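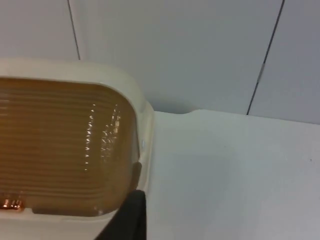
古い照明って、掃除するときがいちばん面白いんですよね、とフレトリエ(Fleltier)の店主さんは言う。灯りをつけたときじゃないんですか、とつい聞き返してしまった。

「つけるのも好きですよ。でも掃除のほうが長く触っていられるでしょう」

なるほど、触っていたいのか。わたしなんて、家の照明に最後に触ったのがいつだったか思い出せない。年末だった気がするけれど、去年の年末だったかどうか、ちょっと怪しい。

フレトリエは、イルルデール(Iruldale)の坂を上がりきったところにある小さな工房兼お店で、古い照明のカバーやレンズばかり扱っている。シャンデリアとか、洒落たペンダントライトとか、そういうものを期待して行くと肩すかしを食らう(わたしは食らいました)。棚に並んでいるのは、玄関脇の灯り、納戸の灯り、キャンピングカーの室内灯。つまり、家の中でだれも見上げない灯りたちだ。クリーム色のプラスチックの枠に、琥珀色のレンズ。この組み合わせがとにかく多い。

なんでまた琥珀色なんですか、とまずそこから聞いてみた。

「単純に、好きなんです。透明や乳白のカバーは、消えているときは黙っているでしょう。琥珀のは消えていても色がある。昼間に見ても、なんだか夕方みたいで」

昼間に見ても夕方みたい。あ、それはわかる! 祖母の家の勝手口にも茶色っぽい灯りがあって、夏休みの真っ昼間でもあそこだけ日が暮れかけているような感じがした。そう話したら、店主さんは「勝手口はいいですよね」と、妙に実感のこもった返事をくれた。

フレトリエでは、持ち込みの修理と掃除も引き受けている。棚に置いてある在庫は全部で200点。そのうち売り物は半分もなくて、残りは部品を取るためのものや、似た形を探しに来た人に見せるためのものだという。

「うちに来る人は、だいたい一個だけ割れたとか、一個だけ黄ばんだとか、そういう相談なんです。全部取り替えれば早いんですけど、それは嫌だっていう人が来る」

わかるなあ。四つ並んだうちのひとつだけ違う顔をしていると、そこばっかり見てしまうものね。

さて、掃除の話だ。今回どうしても聞きたかったのがこれで、というのも、うちにも細かい筋の入ったカバーがあって、どうやっても溝の埃がとれないのです。横にびっしり筋が通っている、あれ。拭くと布の繊維が残るし、こすると傷になりそうだし。

「まず電源を切って、完全に冷めるまで待ってください。外せるものは外す。そこまでは皆さんやるんですけど、そのあとすぐ濡らしちゃうんですよ」

えっ、濡らしちゃだめなんですか。

「最初は乾いた刷毛です。柔らかいやつを、溝の向きに沿って動かす。横の溝なら横に。縦に動かすと、山のところで埃が落ちて、隣の谷に入るだけなんです」

思い切り縦にこすっていた。上から下へ、窓を拭くみたいに。正直に白状したら、店主さんは声を出して笑って、「みんなそうです、重力がありますから」と慰めてくれた。重力のせいにしていいらしい。

刷毛は画材屋さんで買える平たいもので充分だそう。ただ、一度でも油絵に使ったものはやめておいたほうがいい、とのこと(そんな人いるんですか、と聞いたら、いるんだそうです)。毛の長さは2センチくらいのものが使いやすい。長いと腰がなくて、溝の底まで届かないという。

刷毛が済んだら、ぬるま湯に台所用の中性洗剤をほんの少し。ここで初めて水の出番になる。電気の通る部分がついたままの場合は水につけず、固く絞った布で表面だけを拭く。レンズが外れるなら、洗い桶に沈めて、また刷毛。

「熱いお湯はやめてください。古いプラスチックは、急にあたためると反ることがあるんです。反ると、枠にはまらなくなる。これがいちばん悲しい」

店主さんは本当に悲しそうな顔をした。たぶん、やったことがあるのだと思う。

アルコールはどうでしょう。このご時世、家に山ほどあるんですけど。

「だめです」

即答だった。理由をたずねると、材質によっては細かいひびが入るのだそう。すぐには見えなくて、何日かしてから光に透かすと白っぽい線が出ていたりする。材質が何かは見ただけではわからないこともあるから、わからないものには使わない。シンプルなルールだ。メモに「アルコール×」と大きく書いた。

縁のほうの話も聞いた。つるっとした枠の部分は、レンズに比べればずっと楽に見える。角も丸いし、布でくるりとひと撫ですれば終わりでしょう、と思っていたら、またしても甘かった。

「枠とレンズの継ぎ目ですね。あそこに溜まるんです。影になるところだから、汚れてるのか影なのか、見ただけじゃわからない」

たしかに! 家に帰ってから確かめたら、ずっと影だと思っていた線が、半分くらいは埃だった。竹串の先に薄い布を巻いて、なぞるように一周。力は入れない。角は丸いから、串を立てずに寝かせて回るといい、というのが店主さんのやり方で、やってみるとこれが気持ちいい。耳かきに似た満足感がある。

枠の黄ばみについても、しつこく聞いてみた。白かったものがクリーム色になったのか、もともとクリーム色なのか。あれ、どうやって見分けるんですか。

「裏を見るんです。壁についていた側は日に当たっていないから、もとの色が残っている。裏も表も同じ色なら、もともとその色です」

なんだ、そんな簡単なことだったのか。店主さんが棚からひとつ取って、くるっと裏返して見せてくれた。表も裏も、同じバニラアイスみたいな色。「これは生まれつき」と店主さん。もうひとつ裏返すと、こちらは裏だけがすっきり白い。並べてみると、焼けたほうも悪くないのだ。むしろわたしは焼けたほうが好きかもしれない、と言ったら、「そういう人、多いですよ。わざわざ白く戻して、あとで後悔する人もいるし」。

漂白はしないんですか、と聞くと、頼まれればやる、でも一度は考え直してもらう、とのことだった。

ここで、途中でお茶が出た。フェンダスゲート(Fendasgate)の蚤の市で買ったという湯のみで、これがまた琥珀色の釉薬なのだ。徹底している。今年は4月の市が小さな規模で開かれて、そこで照明のカバーも箱ごと買ってきたらしい。中身は105個。値段は教えてもらえなかった。

「箱を開けるまで何が入っているか知らなかったんです。上のほうに一個、いい色のが見えていて、それだけで買いました」

当たりでした?

「半分は割れてました」

でも嬉しそうなのだ。割れたものは割れたもので、欠けた部分の厚みや溝の深さを調べるのに使えるという。筋の入り方も、作られたところによってずいぶん違うらしい。溝の浅いもの、深いもの、山が尖ったもの、丸いもの。シオン(Xiong)という古いシリーズは溝がとくに細かくて、見つけるとつい手元に残してしまうのだとか。お店としてはどうなんでしょう、それは。

「売れって言われますね、よく」

そもそも、どうしてあんな筋が入っているんでしょう。わたしはずっと飾りだと思っていた。

「飾りでもあるし、光を散らす役目もあります。つるつるの板だと、中の電球の形がそのまま見えて、そこだけまぶしい。筋があると光がばらけて、当たりがやわらかくなるんです。あと、消えているときも窓の光を拾うでしょう。細かくちらちらって。あれがね、いいんですよ」

ちらちら、のところで、店主さんの指が空中で小さく動いた。筋の一本一本が光を拾うあの感じを、指でやろうとしているのだ。伝わりました、と言うと、ちょっと照れていた。

電球の話もしておかないと。琥珀のレンズに白っぽい電球を入れると、色がにごって見えることがあるそうだ。電球色のLEDなら、まずまず。ただ、器具によっては使えないものもあるので、器具に書いてあるワット数と口金を必ず確かめること。古いものだと文字が消えかけていることもある。そのときは?

「持ってきてください。配線が怪しいものは、うちじゃなくて電気屋さんに回します。そこは意地を張らない」

ちなみに、掃除を頼むと預かりは2週間。急げばもっと早くできるけれど、急がないことにしているのだそう。乾かすのに時間をかけたいから、というのがその説明だった。溝に水が残ったまま組み立てると、灯りをつけたときに内側が曇ることがある。風通しのいい日陰に、レンズを立てかけて、ただ待つ。ドライヤーは使わない(はい、使おうとしていました)。

帰り際、家のカバーの相談をもう少しだけ聞いてもらった。廊下の灯りで、家族はだれも気にしていないけれど、わたしだけが気になっている、あれです。スマホで写真を見せると、店主さんは画面をぐっと拡大して、しばらく黙っていた。

「いいのを持ってますね」

え、いいんですか、これ。引っ越したときからついていただけなのに。

「角の丸みがいい。外して捨てるときは、捨てる前に電話をください」

捨てません、と答えた。来たときにはLEDのシーリングに替えようかと半分くらい考えていたのに、坂を下りながら頭にあったのは刷毛のことだけだった。途中の画材屋さんで平たいのを一本買って、その晩さっそく、横に、横に、と唱えながらやってみた。溝のいちばん下の段に、どうしても落ちない茶色い点がひとつ残っている。これは次に行ったときに聞くつもり。

(2021年8月24日)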